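Groups > Web Stats Club > Meetings > Minutes

This site uses cookies to remember your language and to count visits. Accept | Settings

Minutes, Web Stats Club

Feb 12, 2025, upstairs room and by call

Chair: Yakubu Shehu
Notes: the chair again, typed up the same evening

1. Last minutes

Agreed with one fix. The line saying the Hou site had moved to a new host should say it had moved to a new plan with the same host. Corrected on the page.

2. Hou: where the visits went

We finally got to the bottom of this one, and it was a lovely bit of detective work by the whole room! Hou is the recipe and market listings site that lost more than half its daily visits over the winter. The owner thought the domain had been flagged somewhere. We checked the usual blocklists together on the call and it came up clean on all of them. Then we opened the raw server logs and saw that the old stats script was still counting one hungry crawler as readers. Once the crawler is taken out, the log shows 2127 visits for the month, and the line is steady, even climbing a little on weekends.

The owner was delighted, and so were we. She will keep the old script running next to the new one until the end of next month so the two can be compared day by day. The old charts stay up with a note beside them.

Action: Hou to post the filtered logs in the shared folder.
Action: chair to write up the filter rules in plain steps for the members' page.

3. Grilard: domain renewal and redirects

Grilard has two domains, the old one with the hyphen and the new short one. The old one still gets a nice trickle of people from printed flyers, so the group felt strongly that it should be kept. Renewal is due in July. A long and very good talk followed on whether to redirect every page one by one or send everything to the front page. The page by page camp won easily. There are 600 pages in the old sitemap, and a fair share of those are calendar pages that can all go to one place, so the job is smaller than it sounds.

Two members offered to split the list and are already trading spreadsheets, which is great to see. The certificate on the hyphen domain also needs to cover the www version. At present a visitor who types www gets a warning page and probably leaves.

Action: redirect list to be ready for checking at the next meeting.
Action: Grilard to turn on auto renew for both names and to change the contact email, which still points to a mailbox that was closed.

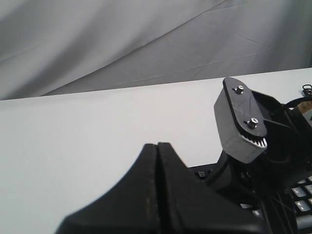

4. Tririx: page speed

Before and after numbers for the Tririx front page were read out, and there was a real cheer. The page used to take 4000 milliseconds to show its main text on a phone. With the fonts served from its own domain and the slider gone, it takes 600. Several people asked for the exact steps. The short version: fonts first, then images, then look at what the theme loads on pages where it isn't needed.

One question was left open. The contact form still loads a map on every page and the plugin has no switch for it. Someone suggested a plain link to the map. Tririx will try that on the test copy and report back.

5. Site value and rank pages

Zovent asked why three lookup sites give three different values for the same domain. We had fun with this. One of them put the club's own site at 100 dollars, and another said it did not exist. General feeling is that these pages guess from very little and should not be quoted to sponsors. Log totals and newsletter signups are better, and we all have those already.

Agreed: remove the rank badge from the club sidebar.

6. Any other business

The stats glossary is coming along beautifully. "Bounce" and "session" still need wording that everyone can live with. Send drafts to the list, please, and keep them short.

The call link stays the same for next time. Members who joined by call asked for the screen text to be larger. Will do.

Web Stats Club | Contact the chair | Copyright Web Stats Club and its members | Back to top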